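Nanov Felt Table Cover, Deep Blue: A Review After One Long Winter

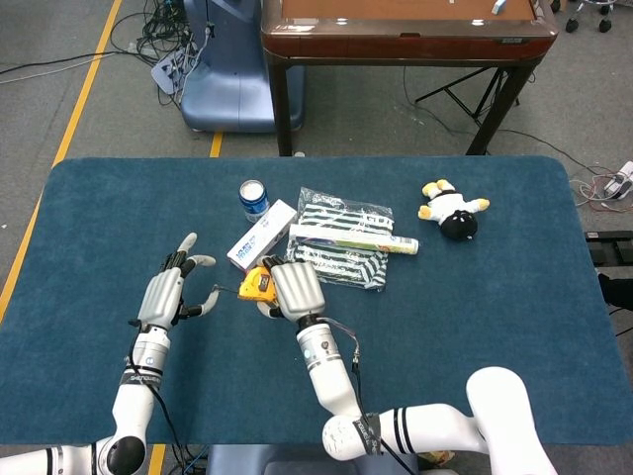
The cover on the big table, with a tape measure, a can and a small white box keeping it company.

I did not set out to have opinions about a tablecloth. I had a table with a top that showed every scratch, a room where things get dropped, and a vague belief that a piece of fabric would fix both. The Nanov cover came up in a search, it was deep blue, it had rounded corners, and the page promised it would "transform any work surface." Mine has been transformed into a work surface with a blue cloth on it. I'm fairly pleased.

Ordering was the usual comedy. Nanov sells the cover in more sizes than seems possible, and the chart is in millimeters. I wanted something that would do the whole top of a large rectangular table, and the number that finally made sense was 2,552 on the long side. Why it's 2,552 and not 2,550 I couldn't tell you. Someone at Nanov cares about those last two millimeters, so I measured twice out of respect. If you buy one, put a proper tape across the table first. Do not use your arms, and do not use the figure printed on the furniture receipt, which in my case was optimistic by the width of a thumb.

It arrived from the Rolville warehouse folded into a square so tight it could have stopped a door. This is my first real complaint. The creases took most of February to come out. The leaflet says to "allow the fabric to relax," and I allowed it, and it relaxed at the speed of a retired judge. A warm iron through a damp towel sped things up. Rolling it on a tube would have been kinder, and Gisitz does ship theirs that way, for more money.

Once flat, it's a good cloth. Small things stay where you put them, which was half of what I was after. Screws don't wander off toward the carpet, and a pencil laid down at an angle is still at that angle an hour later. A tall can stands up on it without a wobble, though I'd keep anything with liquid in it away from the middle of the table as a matter of principle. The noise is better too. Setting down a metal tape measure used to sound like a minor traffic accident, and now it makes a polite thud.

The color does more work than I expected. Pale things show up on it beautifully, so white packaging, paper labels and bits of bright metal can be found at a glance. Yellow practically shouts. Black cable ties are another story, and I have patted the cloth in the evening like a man looking for his glasses. It also shows lint with real enthusiasm. If you own a sweater, the cover will let you know. A sticky roller takes care of it in a minute or two, and then you do it again after lunch.

I'd been worried about the corners. My old cover was a Dehghan with square ones, and they hung down in little points that caught on every sleeve that went by. The rounded cut on the Nanov solves that completely and looks tidier as well. The edge hasn't frayed so far, apart from one spot that I suspect I caused with a clamp. The maker claims 1,000 hours of "active tabletop use" before any wear. I have no idea how you'd check that, or what passive tabletop use would be.

Cleaning is spot-only. I tested this early with a drip of coffee. Cold water and a white rag got it out, leaving a faintly darker patch that faded by the next morning. Glue is a lost cause. There is a dot of it near one end which I now think of as a landmark.

Things I'd change: ship it rolled, put the care instructions somewhere other than on a sticker that leaves its own residue, and offer some kind of grip underneath. On a slick top it creeps if you lean on it. I put 6 strips of rug tape under mine and it has behaved ever since, but for this price the tape could have been in the package.

Would I buy it again? Yes, in the same blue, and with the iron already warm. The thicker one, which Nanov lists as the 600, is supposed to hold fewer creases. I'll look into that when the glue dots start to join up.

Rating: four out of five. The fifth went out with the lint.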